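# Chapter 4: What a Package Tells You

Most things we buy come wrapped, bottled or boxed. A package protects what is inside it, but it also carries information. In this chapter we look at how that information is arranged, who it is meant for, and what happens when it is missing.

## 4.1 Front and back

Makers use the front of a package to catch the eye. The back does the slower work. It may list the ingredients, give directions and warnings, and carry the marks used by shops and warehouses. A shopper may spend a few seconds on the front and never turn the item over.

Wanting Liang kept a grocery shop in Ildale and asked 34 customers what they looked for on a label. Most named the price and the date. Only three mentioned the batch number, although it is the batch number that a maker needs when goods have to be called back.

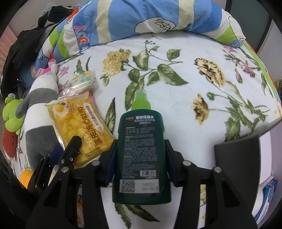
*Figure 4.1 The back of a plastic spray bottle, with fine print, a barcode and a separate sticker bearing a QR code, batch number and date.*

Batch numbers and dates are often added late, after the main label has been printed. One design can then be used for many months of production.

## 4.2 Clear wrapping

Some foods are sold in wrapping that lets the buyer see them. Bread is a common case. Clear film keeps off dust and slows drying, and the buyer can judge colour and shape before paying. 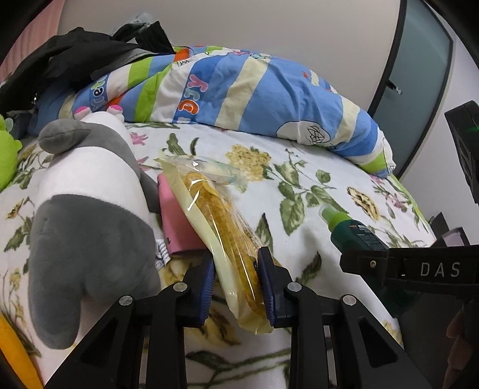

*Figure 4.2 A long golden-yellow pastry or bread roll in a clear plastic bag.*

Film has its costs. It creases, it is hard to recycle in many towns, and it can trap moisture. Section 4.3 compares film with waxed paper, using sales records kept by the Rokach bakery each October.

**Before you read on:** choose an item from your kitchen. Write down everything its package tells you, then mark the parts you had never read before.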